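Thread on the planner work we've been doing on the two-arm sorting cell at Kamthorpe. Mostly software notes. 1/

The task is parts moving between a blue compartment tray and a perforated steel tray. The arms share the space over both, so most of our trouble has been where the two workspaces overlap. 2/

Until December each arm had its own planner and a lock on the middle zone. Safe, but slow. One arm sat waiting while the other finished a move that was never going to come near it. 3/

Gwenaël Pons replaced the lock with a joint planner. It takes both arms as one system and checks swept volumes every 10 ms along the path. Planning time went up to 300 ms per move. Waiting went way down. 4/
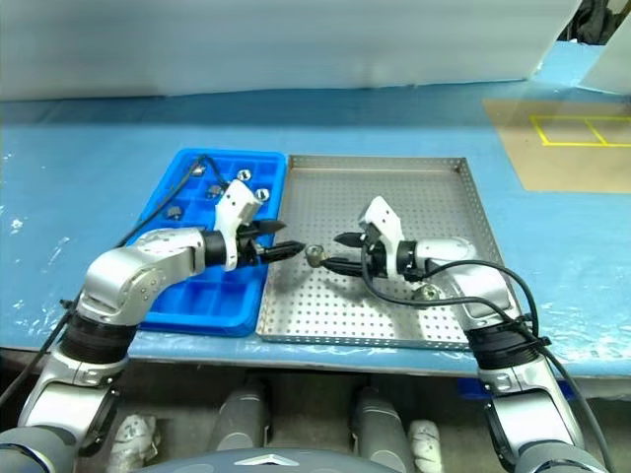 Both grippers over the line between the two trays, with a nut between them on the steel.

Cables are still not modeled well. We wrap each forearm in a fat capsule and accept that some good paths get thrown out. If you have a cheap way to bound a cable loop at planning time, I'd like to read about it. 5/

Perception next. The steel tray is the hard one. Brushed metal with a grid of holes gives the depth estimate a lot of ways to be wrong, and a nut's center hole looks a lot like one more hole in the tray. 6/

Baptiste Sabatier labeled 700 wrist frames and we trained a small segmentation model, Nimik, for parts on steel only. Glare and gripper shadow were the top 2 causes of false detections. We now feed it the gripper pose so it can expect the shadow. 7/
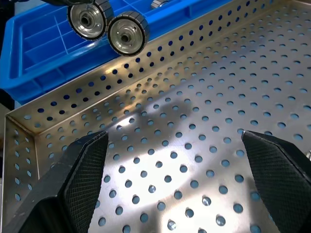

Wrist view of the steel tray. Shadow between the fingertips, bright patch to the lower right of it.

For frames like this one the right answer from the detector is "no part between the fingers." We added a lot of those to the training set, and they helped more than extra frames with parts in them. 8/

Tooling: every run is logged with planner state, joint states and all camera streams on one clock. The replay viewer is called Unard. You can scrub to a bad grasp and rerun the planner from that exact state with different settings. 9/

Still open: the planner doesn't replan mid-move if a detection changes. It finishes the segment first. Gwenaël has a branch for that and I'll post numbers when it's merged. 10/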